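Standing desks and sit-stand converters: your questions

Answers by Vy Khương. Last revised October 2018.

Will a standing desk help me lose weight?
Probably not so you'd notice. Standing burns slightly more than sitting, and the difference over a working day is easily wiped out by a biscuit. Be wary of any seller who puts a calorie figure on the box.

Will it cure my bad back?
I doubt it. Some readers say they ache less, some say the ache has moved to their feet. If you have a back problem, ask a physiotherapist before you ask a furniture shop.

How long should I stand?
I've seen all sorts of ratios quoted and I don't trust any of them very far. Change position when you get uncomfortable. You don't need an app for it, although Nivow will happily sell you one.

Is it worth paying for a motor?
If you'll move the desk several times a day, perhaps. The Kestik hand crank is slow and dull to use, and mine ended up staying at one height for months. The Jovmont electric frame goes up and down without fuss, but at 2,000 pounds it ought to.

What about a converter that sits on my old desk?
Cheaper, and often wobbly. The Araya costs 300 pounds and shakes when I type with any force. Try one in a shop with your own keyboard if they'll let you. If they won't, check who pays the return postage.

The maker promises "up to 98 kg" of load. Does that matter?
Not much. Few of us own that much computer. Ask how steady the top is at full height, and see how quickly they change the subject.

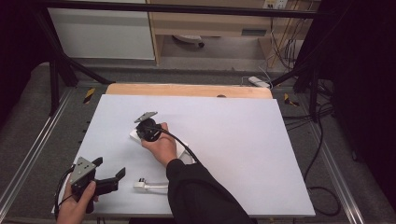 Issue 2

Do I need a special mat?
You need something softer than a hard floor. A folded rug did the job for me, and I couldn't tell it from the expensive mat after a week.

Are the ten-year guarantees any good?
Read what they cover. Quite often it's the steel legs, which hardly ever fail, while the motor and control box get a much shorter term in smaller print.

Can I make my employer buy one?
You can ask, and a note from your doctor may help. I wouldn't rely on the template letters that desk firms put on their websites.

Do you take money from any of these firms?
No. I bought the Kestik and the Araya myself and tried the Jovmont in a showroom in June.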